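Wednesday, equipment planning, March budget

Went through the Tukis quote again with Phong Ninh. They want 588 for the replacement gripper kit and another 361 for what they call the support bundle. I asked what is in the bundle and got the same brochure back. Had the rig in view while we talked, mat and tray out.
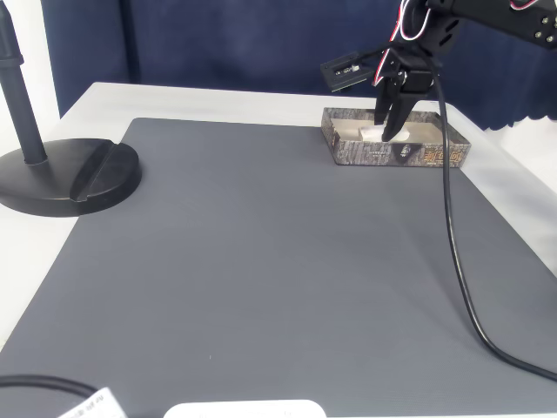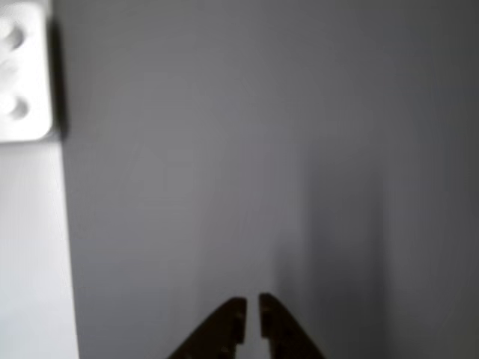 Phong's case for buying is that the fingers are the weak part and everything upstream of them is fine. Maybe. I'd like to see that in our own log before we pay for it. We have 12 drops written down since the last servo change and no note on any of them saying what let go. Could be the fingers, could be the servo, could be the cable dragging on the wrist.

Grukton is cheaper on paper but quotes 90 days for delivery, and their mounting plate is drawn for a different hole pattern, so add an adapter and somebody's afternoon. Voicu never answered the second email. Vevov will lend a demo unit if we pay shipping both ways — I trust a loan more than a data sheet.

Also not convinced by the "pays for itself" line in the Tukis slides. Pays for itself compared to what? We don't run enough hours for their chart to mean anything.

For now:
- no order this month
- Phong writes a cause next to every drop, even if it's a guess
- I ask Vevov for dates
- ask Tukis to quote the kit without the bundle

Spare servos come out of consumables either way. Still need the part number off the old box.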